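Handheld demos: snack sorting policy lets go too early
Plirnitz Forum > Manipulation > Policies and Training
13 replies

kenna_laing
Hi all, long time reader, first real post. I'm training a policy on handheld two-gripper demos (tidying snacks off a bed, basically a clutter clearing task) and I've hit something I can't shake. The reach is great. The grasp is great! Then somewhere on the way to the tray one hand just opens, and the packet goes down into the duvet. It does it with the soft packets way more than with anything stiff.

Setup, for whoever asks: wrist views only, gripper width and relative pose as the action, chunks of 16 predicted and 8 executed. I've got 1,969 episodes after filtering. Loss looks lovely, which I know means nothing.

Things I tried so far: more epochs (worse), smaller image crop (no change), and adding a tiny bit of noise to the width input (maybe better? hard to tell). I'm out of ideas that don't involve recollecting everything.

E_Ponce
How are you getting width? If it comes off the images through markers or tracking, plot it raw for one bad episode before you touch the network. I bet you a coffee the width trace is jumping around while the packet is being squeezed.

kenna_laing
Encoder, so it's clean. I did plot it, though. On the soft packets the width keeps creeping down for a good while after contact, because the stuff inside moves around, and then people ease off a little. So there's no nice flat "I'm holding it" part like there is with a box.

One frame from the training set, to show what the policy gets to look at: 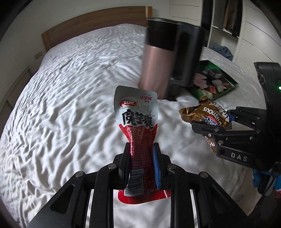 RE: Handheld demos: snack sorting policy lets go too early

signe_h
Oh, that picture helps a lot, thanks. Look at how the 魔芋爽 packet is pinched at the middle and all crumpled up. Your grip width there is pretty much whatever the crumple happens to be. If the policy has learned "small width plus wrinkly thing in view equals ready to open", I'm not surprised at all.

What I'd do is stop regressing the measured width and regress the commanded one. With handheld demos you don't have a command, I know, so fake it: once contact starts, clamp the target to a bit below the measured width and hold it there until the release. We do this in our Vistden branch and it cleared up most of our mid-air drops. The robot just keeps squeezing.

E_Ponce
Not a fan of this, sorry Signe. You're hiding a perception problem in the labels. With chips or anything crushable your clamp turns into a snack press. And who labels contact and release in 1,969 episodes?

signe_h
You threshold the width velocity, it's maybe a page of Python. And cap the force on the controller side, which you should be doing anyway!

E_Ponce
Kenna just said the width creeps after contact. Your velocity threshold is going to fire all over the place on exactly those episodes.

signe_h
Smooth it first. But okay, fair, the soft ones will need some babysitting.

iona_f
Jumping in with a different theory. There's a second gripper right there on the right, holding the gold and brown bag. Are both hands coming out of one policy head, with one shared chunk? We had a bug on Bulside where the left hand opened whenever the right hand arrived at the bin, because in the demos people nearly always dropped both things at once. It looked exactly like a bad grasp until we watched both hands side by side.

kenna_laing
Iona!! One head, one chunk, yes. And I dropped both-hands episodes in with everything else. Going to go look at when it lets go compared to the other hand.

kirstin.f
(The other Forsyth, hi.) While you're in there, check your time sync too. If the two streams are off by even a few frames, the release label lands before the hand is over the tray. McIver's export script used to round timestamps per device and it took me most of November to find it.

kenna_laing
Okay, back with numbers. I ran 100 rollouts on held-out layouts and went through every drop. Most of the early releases happen right when the other hand opens over the tray, so Iona called it. I also found 7 episodes with bad sync (thank you Kirstin, they're out now), but that's too few to explain much.

Plan is separate heads for the two grippers, still sharing the image encoder, and I'll oversample the episodes where one hand waits while the other places. Training starts Saturday on the lab machine if I can get a slot.

E_Ponce
Good plan. I'd leave the labels alone for that run so you know which change did what.

signe_h
Agreed on one change at a time. I still think you'll want the clamp afterward for the soft packets, though. Want me to send you the script?

kenna_laing
Yes please! Evaristo can yell at both of us later.

E_Ponce
I'll be here. Post the width plots when you have them, both hands on one axis.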